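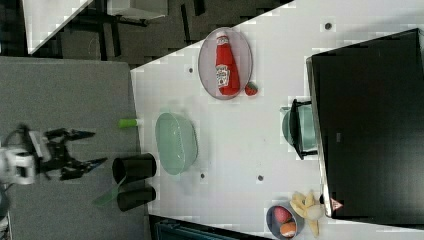 Kellow Online Shop, Email and Promotions Team

Diary, Sunday evening

The autumn promotion ended at noon and I promised myself to write this before I forget how it felt. Tomorrow there will be a meeting and then everything will become a slide.

The idea was simple. For 10 days we sent one email each morning, and each email had one clue about a product from the house and table range. Whoever found the right product page could open a discount for that day only. I was against the clues at first. English is my third language and I thought, if I must read the clue two times, the customer will close it. My colleagues said that a small difficulty is the fun of it. I wrote the clues anyway, because I was the only one with free hours in that week.

The first day was bad. The Nurora mailing tool sent the email at 4 in the morning instead of 7, as I had set the wrong time zone. I saw it on my phone in bed and my stomach became cold. But people opened it with their breakfast as usual, and only 16 customers wrote to complain. One of them wrote to me very kindly that she is a nurse and that 4 o'clock was perfect for her.

On the third day we had the Prenden mixing bowls and this was our best morning. We sold 86 sets before lunch, and the warehouse called to ask if we had made a mistake with the price. We had not. I checked it three times while they waited on the phone, and my hand was shaking a little.
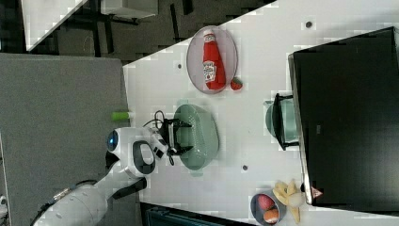 After that came the slow part. Days five and six I would like to forget. The clue for the Sobczak bread box was too clever. I had used the word "crumb" in a way that I believed was a normal expression, and it is not. Customers searched for cake tins. We put a second hint on the page after eleven, but the morning was already lost, and I felt ashamed in front of the others. They were nice about it. My manager told me that she did not understand her own clue last year either.

What I want to remember for the next time:

The short clues worked better than the rhymes. I spent a full evening on one rhyme and it had the lowest result of all.

Returning visitors came mostly between seven and eight. We should have the chat open at this hour, not from nine.

The banner on the home page must show which day it is. Two days it was still showing the old one.

At noon today I looked at the final count. We have 811 new addresses on the list, and over half of them came because a friend passed the email on. I did not expect this. I read the number aloud in my kitchen.

Now I am tired and there is still laundry. I must also answer the bread box supplier, who asks very politely if we can do his day again in spring. I think I will say yes, but somebody else should write the clue.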